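Two-Arm Bin Transfer: Project Report

3. Planner and task queue

Our planner, Plornix, takes a list of parts from the detector and decides which arm picks each one. The first version gave every part to the nearest gripper. Both arms then reached over the same bin and the safety check in Vellodik stopped them.

We fixed this with a lock on each bin. An arm has to hold the lock before it moves below the clearance height, and it lets go once it is back up. Waiting costs time, but the stops went away in simulation over 1000 runs.

The test parts are push-button switches, moved from the lower bin to the upper one. Caps differ in color and shape, so the detector is trained on the whole part - cap, body and contact block.
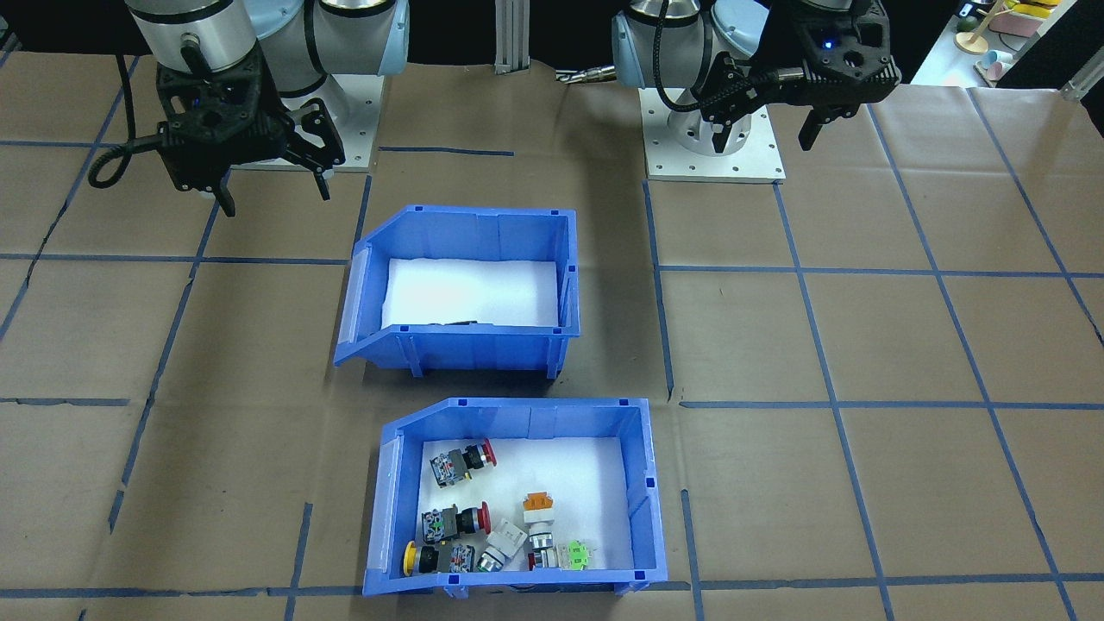

4. Calibration

Each arm is calibrated to the taped grid on its own. We touch 4 grid corners with the gripper and solve for the base position. The script is in the Rennie folder and takes around 100 seconds per arm. It has to be run again if a mounting plate is moved.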